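Pliltside hand unit 3: setup and maintenance notes

These notes go with the bedding part of the Pliltside recordings. They cover the hand-held gripper listed in the logs as unit 3: how it is put together, how it is checked before a session, and what has been repaired on it. Read them before using any session that has unit 3 in its header. Units 1 and 2 have their own notes and different finger links, so the settings below should not be copied over.

Contents of the folder

setup.txt – this file
sessions.csv – one row per session, 123 rows
width_cal.csv – opening width calibration, one block per pad change
repairs.csv – parts changed, with the session number before and after
pads/ – outline drawings for cutting replacement pads

Session numbers are not continuous. A number is used up when a recording is started, even if the recording is later thrown out.

Before a session

Wipe both pads with a damp lint-free cloth and let them dry. Do not use alcohol on them. It leaves the surface slick for the next few grasps and the width readings in that stretch are not usable.

Open and close the fingers fully 5 times with nothing between them. The movement should feel the same all the way. If it catches near the open end, look at the outer link screws first.

Wipe the lens, start the camera, and let it run for 3 minutes before recording. Exposure and focus are locked after that. Opening width is read from the picture, so a lens that has been bumped or refocused needs a new calibration block before anything else is recorded.

Hold the closed position for a slow count of three at the start and end of every recording. The import script (Florkis) looks for those two holds and rejects the file if one is missing.

Links and pads

The finger links are black and dark gray, and the pads press onto the ends. Pads wear at the tip before anywhere else. Change both together, even when one still looks good, and write a new block to width_cal.csv. Old and new pads differ in thickness by enough to shift the closed reading.

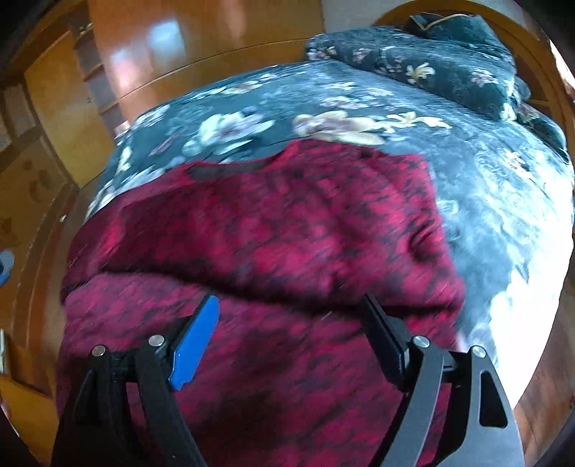
Pad color is how the tracker tells one finger from the other. The Zalen tracker finds the blue pad first and then searches across the gap for the black one, using the line of the link arms as a guide. Blue goes on the left finger and black on the right. If they are swapped, the width still comes out but the left and right labels are reversed for the whole session. Dark cloth makes the second search harder: over the red and black blanket the black pad has little contrast with what is behind it, while the blue one stands out well. Motion blur adds to the problem. For sessions on dark bedding, check the tracker overlay on the first recording and set the search window by hand if the black pad drops out.

Screws

Check the silver link screws every week with the short driver. They should be snug, with the links still moving under their own weight. Overtightening is the more common fault and shows up as uneven closing – one finger arrives before the other. Use the medium-strength thread locker only. Let it set overnight.

Repairs so far

Session 26: left finger closing late. Outer screw was overtight. Backed off, cleaned, thread locker renewed. Width calibration repeated and unchanged.

After session 26: both pads replaced, worn at the tips.

February: right finger loose side to side. Link arm had worn at the hole. Replaced with a printed part from the Sotelo file set, then recalibrated. The replacement arm is slightly stiffer than the old one, and closing force before and after this repair should not be compared.

Known problems

Lint from knit and fleece gets into the joints. It can be picked out with tweezers without taking the finger apart, and doing it on the same day is much easier.

Strong window light from one side pulls the locked exposure. Lock it with the gripper pointed at the bed, not at the window.

The width reading is unreliable in the last part of closing on thick bedding, where folds cover the pad tips. Those rows are flagged in sessions.csv with width_ok = 0. They have been left in.

Storage

Keep the unit closed, pads touching, with a strip of baking paper between them. Pads left pressed together without the paper stick and can tear when the fingers are opened. Remove the battery. Do not hang the unit by a finger.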